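Mollon launcher 3.2, notes from a week on a test phone. Thread.

1/ Icon cache now lives outside the main process. Cold start dropped by 200 ms on our unit.

2/ Gesture conflicts with the system back swipe remain. Set edge width to 5 in Advanced and reboot.

3/ Backup files from version 2 import fine, widgets excepted. Re-add those by hand.
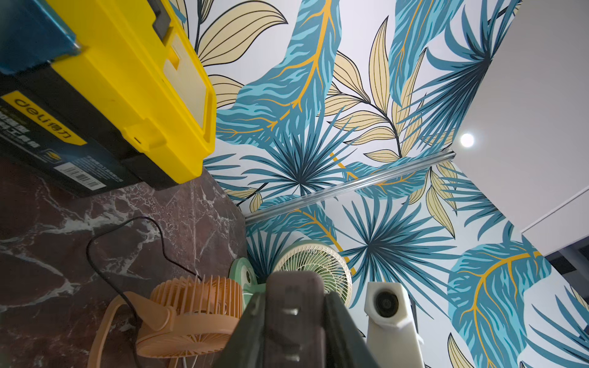 Stitov Mobile Software Team

4/ Next up: the work profile bug. Logs go to Snædís Dalsgaard, with the build number in the subject.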